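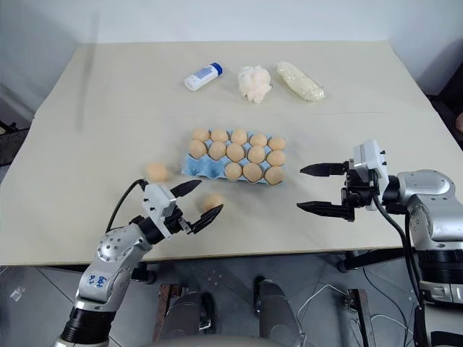
Eggs going into the blue tray, two still to go.

I'd been meaning to visit the Palacios egg barn for ages, and I finally got there for the open day on 3 April 2025. It's a weird time to hold one (a Thursday, really?) but the parking field was full when I pulled in, so what do I know. Badotmont is a longer drive than the map makes it look, mostly because you get stuck behind tractors for the last stretch, and I'd already eaten my sandwich by the time I saw the sign.

You start in the yard, where they hand you a paper map and a pair of blue shoe covers that fall off every ten steps. Then you wait for a group. Mine had 12 people in it, plus a stroller, and we went through the side door into the washing room first. It's loud in there! The eggs ride along on rollers under a row of brushes, and our guide had to shout the whole talk. I caught maybe half. They handle 1000 eggs on a slow morning, and the washer was bought secondhand and put in last January, after the old one gave up for good. The company that makes it is called Cokex, which I'd never heard of, but the man next to me clearly had, because he asked so many questions about the brushes that we fell behind schedule.

Candling was next and it was my favorite. They turn the lights off and each egg goes over a lamp, and suddenly you can see the air pocket and the shadow of the yolk sliding around inside. Everybody got a turn. I was shown a hairline crack I would never have spotted in daylight, and now I'm holding my own eggs up to the flashlight at home like a crazy person.

Then the packing room, which is a lot plainer than I expected — white wall, beige table, and that's where the eggs meet the trays. I took my photo there. The tray is the molded pulp kind in a pale blue I love, and the eggs next to it look almost peach. Thirteen were in their cups when I took it, with full rows at the back and a gap at the left end of the front one, and a couple more were lying on the tabletop. I don't know why a half-packed tray of eggs is so nice to look at, but I have it as my phone background now.

I asked about the way you're supposed to set an egg down in the cup. Pointed end down, the guide told me, so the air pocket stays on top and the yolk sits in the middle. I've been storing mine every which way my entire life. She also told us to pick a tray up with a hand under each end, never by one corner, which made a few people in the group laugh in a guilty sort of way. One woman had lost a whole tray in her driveway the week before.

The pulp trays come from a place called Vutar, and there was a small display of them by the exit with the different sizes stacked up. You can bring clean ones back to the farm shop and they'll take a bit off your next box. I like pulp a lot better than the clear plastic ones, which always pop open on me in the car. They also tear up nicely for starting seeds, and I have tomatoes going in three of them on the windowsill right now.

The tour took roughly 27 minutes, I'd say, and after that you're turned loose on the shop. It's tiny. There was a line out the door for the egg salad rolls, and by the time I got up there they were down to the last few. Very good, lots of dill, a little too much mayo for me. I also got a jar of pickled eggs, which I haven't had the courage to open, and a lemon curd that is already gone.

A few things if you're thinking of going to the next one. Wear shoes you can hose off, as the yard was pretty muddy by the gate. Bring a sweater, because the storage room is kept cold and you stand in there for the whole explanation about sizes and grades. Kids did fine, though the washing room was too noisy for the little one in our group. Tours leave from 9 in the morning and the early ones looked a lot less crowded than mine. The shop only took cash that day, and the closest ATM is back in town by the feed store.

I brought home two trays on the passenger seat with the seat belt on. All of them made it except one.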